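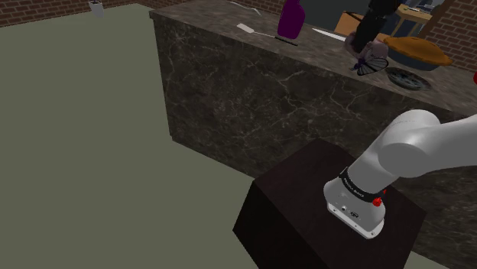
Last changed: November 20, 2025

I promised myself to write in this diary every evening, and then I did not write for nine days. So now I try again, before I go to sleep.

Today I made 57 demonstrations in the kitchen simulation. The plan says 100 for each task, so I am past the middle of the first one. The task sounds very simple. The arm must take the knife from the counter and put it down on the gray plate. I control the arm from my desk with the small hand controller, and the computer saves every movement I make. Later the model should learn from these movements how to do it without me.

In the morning I was bad at it. My hand is faster than the arm, so I was always waiting for it and then correcting too much. Shirley Ackroyd watched me for some minutes and told me to move like I am carrying a full cup of soup. This helped me more than the written instructions. After that I had eleven good ones in a row, and then I became proud and pushed the knife off the counter.

My biggest trouble is still the view. We have several virtual cameras, and for the whole afternoon I used the side one, where I see the white base on its dark pedestal, the red knob in front, and the marble island behind it. I like this view because I can see how the elbow bends. But it does not show the fingers, so for the moment of grasping I must look at the second window. My eyes go left, right, left, right. By four o'clock I had a headache.

I asked Kane Sutcliffe if I may throw away the demonstrations where I stopped in the middle to think. He said to keep them if the knife finished on the plate, but to mark them "slow." I am not sure I agree. If I wait two seconds above the knife because I am looking at another window, the robot will maybe learn that one must wait there. It will copy my doubt. I wrote this in our notes, in more polite words, and Ryszard Urbańczyk answered with only a question mark. Tomorrow I will explain it to him with a drawing.

Another thing about the kitchen. Somebody who built it has put a butterfly ornament on the counter, black and white, near the pie. It has no role in my task. Still, I am careful with it every time, as if it belonged to my aunt. Once I went too close with the arm and I really held my breath. It is only numbers in a computer, I know. The pie also makes me hungry, and this I did not expect from a drawn pie. I ate my lunch at half past ten.

In July, when I came to the Lultitz project, I taught the real arm by holding it with my hands and leading it. I miss this a little. You feel the weight of the arm, and you feel when the joint does not want to go further. With the controller I feel nothing, I only see. On the other side, when I drop something here I press one key and everything is back in its place. With the real one I was on my knees under the table looking for spoons.

Carleen Fairweather wants to have 4000 demonstrations from all of us together before the first training. When she said this number in the meeting, I wrote it down and then looked at it for a long time. Ataahua Pryor is making the bottle task, and she says the narrow neck is terrible, so I should not complain about my knife.

For tomorrow: the remaining 43. Put the second window above the first, not beside it. Rest for five minutes after every ten. Buy bread and the tea that Mother likes. Call her before eight, because she goes to bed early now.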